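4.2 Recording the triangle task

The policy learns from what you record, including your bad habits. Nele Brandes needed 208 runs to lose hers.

1. Put the satin on the marbled tabletop.
2. Start a new run in Jekell.
3. Grip the fabric, fold it to a triangle, and let go.
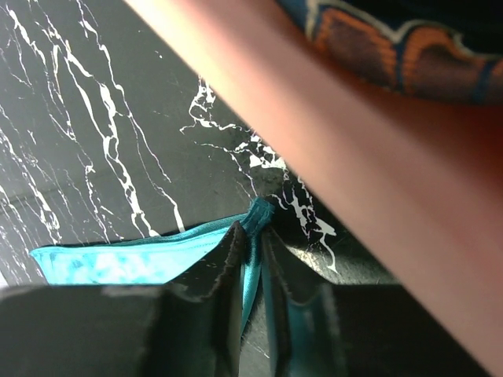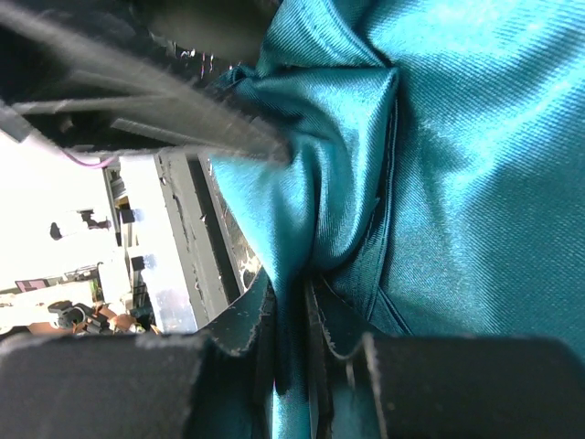

Satin in the grip. 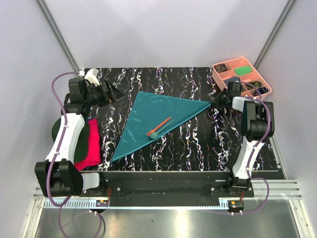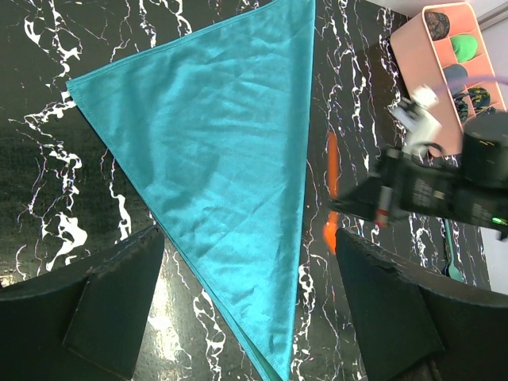
4. Mark the run "good" or "bad." There is no "good-ish." We tried it in July and the labels were useless.
5. After 20 runs, change the starting position of the cloth.

Note: Policies trained on good runs alone did worse in our tests than those given the full set of 1,835. Keep your failures.

Caution: Do not tug satin that has snagged on a finger pad. Open the gripper first. The satin will not forgive you.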